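Solham laundrette reopens with big new dryers and longer hours
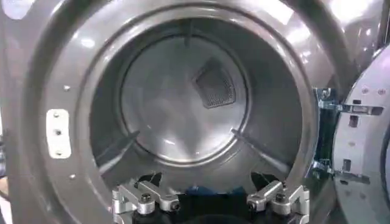

Caption: One of the large front-loading dryers at Amby Laundry, Solham, with its door open.

SOLHAM, June 28, 2021. I'm very happy to be writing this one, as I've been fielding questions about it through the shop window for weeks. Amby Laundry is open again, the paint is dry, and you can bring us your duvets!

For anyone who hasn't been in before, we're the laundrette at 402 Imai Road, next to the bus shelter. We closed in January to have the floor taken up and the old dryers taken out. They had done a lot of years and a lot of school uniforms, and by the end two of them only ran if you leaned on the door. I was fond of them, but I won't miss the noise.

We now have six large dryers along the back wall, all front-loading, with a good wide round opening. I'm making a fuss about the opening because it was the thing customers asked me for most. A king-size duvet goes in without a wrestling match, and you can get your arms right in to fetch the last sock. The drum inside is metal, with a brushed stainless steel back, and there are raised ridges along the sides (baffles, if you want the proper word) that lift the washing and drop it again as the drum goes round. Sheets still like to roll themselves into a sausage with a pillowcase in the middle, so stop halfway and give them a shake.

A few things people have been asking:

Can I just use a dryer? Yes, of course. Plenty of you wash at home and have nowhere to hang things, especially in the flats. Bring it over in a bag and come straight in.

Do you still do service washes? We do. Drop off before noon and it will be folded and ready the same day. Duvets and sleeping bags need to stay overnight.

What about pet blankets? Fine by me, but please shake them outside first, and use the dryer nearest the door. I clean that one out more often.

Is there somewhere to sit? There's a bench, a folding table, and a shelf of paperbacks. The paperbacks are to swap, so bring one if you take one.

We've also teamed up with Grostolico, the café two doors along. Show them your Amby ticket while your washing is going round and you'll get a hot drink at half price. Their cheese toasties take less time than a dryer load, I've tested this thoroughly.

To say thank you for waiting, the first 300 customers through the door will get a free dryer token, one each. You can use it on the day or keep it for the next wet week. Tokens are at the counter, so just ask.

We're open from 7am until 9pm every day, with the last wash at 8pm and the last dry at 8.30 (the lights go off at nine, and I do like my tea). There's a ramp at the front and a low hook for bags beside the counter.

Press and photographs: you're welcome to visit, mornings are quietest. Ring the shop on extension 830 or leave a note at the counter and I'll get back to you.

Amby Laundry, 402 Imai Road, Solham

ENDS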